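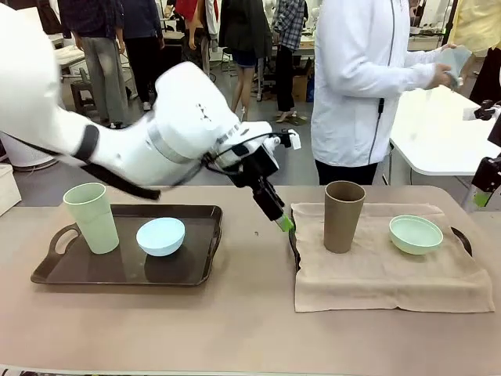
Always blame the fingers first, I was told within a minute of arriving at Gramlow's workshop in Cellham, and only when the fingers have a good alibi are you allowed to blame the software. The software people, a few feet away, did not look up. They have heard it before and they have their own version, with the nouns swapped.

The cell under discussion moves cups and bowls on and off trays. That is the whole job. It has two arms with a gripper apiece, a beige table to work over, and a supply of plastic tableware in the kind of soft colors usually seen at a toddler's birthday party. You could replace it with a reasonably motivated toddler, and on some mornings the throughput would improve. But the toddler would not do it the same way 500 times in a row, and sameness is what Gramlow is after.

Keeping it the same takes a surprising amount of fiddling. I had come expecting to write about motion planning. I spent most of my visit learning about small green pads.

The pads sit on the tips of the fingers, bright green, easily the most cheerful part of an arm that is otherwise black and white. They are also the only part meant to touch the crockery, so they take all the punishment. A fresh pad holds a cup by its wall with hardly any squeeze. A tired one lets the cup creep. The creep is tiny, and the arm carries on as if all were well and sets the cup down leaning, like a guest who has decided to leave the party by way of the furniture.

Gramlow's rule is to change the pads every 2,000 grasps. The current set, on the day I came, had reached 2,433. I pointed this out and was shown the log, where someone had typed "next week" three times in a row. The replacements come from Mrema, a molding shop that makes them in small batches and ships them, as far as I could gather, when the mood is right. One delivery promised for 5th May turned up in June, and had the holes in the wrong place.
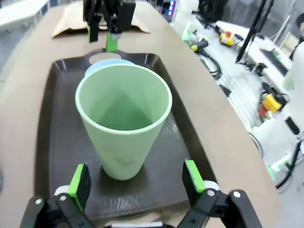

Once you have good pads in hand, the swap itself takes 25 minutes if you have done it before and an afternoon if you haven't. The arm is parked with its fingers wide open and the power to the joints is cut. The old pads come off. The screws go into a magnetic dish, except for the one that goes onto the floor. Everyone I spoke to had a method for finding it, and all the methods involved a phone flashlight and a lowered standard of dignity.

Then the new pads go on, and the trouble starts. A new pad is a hair thicker than a worn one. The gripper believes it knows how far its fingers are from touching, and it is now wrong. So the fingers are closed on nothing, the zero is set again, and they are closed on a cup nobody is fond of. If the wall of the cup bows in, the force comes down a notch. If the cup slides when you tug it, the force goes back up. People do this with their heads tilted, like piano tuners.

Next come the cables. They loop around the wrist joint, and a loop that is too short will pull at its connector when the wrist turns over, while a loop that is too long will look for something to catch on. The approved technique is to turn the joint slowly through its whole range and watch the cable the entire way. It is as dull as it sounds. An engineer who skipped it last winter lost most of a Friday to a fault that came and went, and was finally traced to a plug sitting very slightly out of its socket.

After that, the tableware. A cup seems a simple thing until you have to lift one from above by the rim, set it down beside a bowl and leave the bowl alone. Bowls are worse: wide, low, sloped where you would like them to be straight. A cloth on the tray makes everything harder again, as cloth moves, and a fold can hold one side of a cup higher than the other. Gramlow checks every new pad set on bare tray and on cloth before the cell goes back to work, and the results go into Rustora, the in-house logbook, which has a field for cause of failure. The most popular entry is "cup." Second is "unclear, possibly cup."

I asked whether the cell could be made to look after itself, counting its own grasps and refusing to carry on past the limit. It could, I was told. It used to. The lockout was switched off during a visit by some important people, when the arm reached its number halfway through lifting a bowl and stopped there, politely, until they went to lunch.

It is due to be switched back on next week.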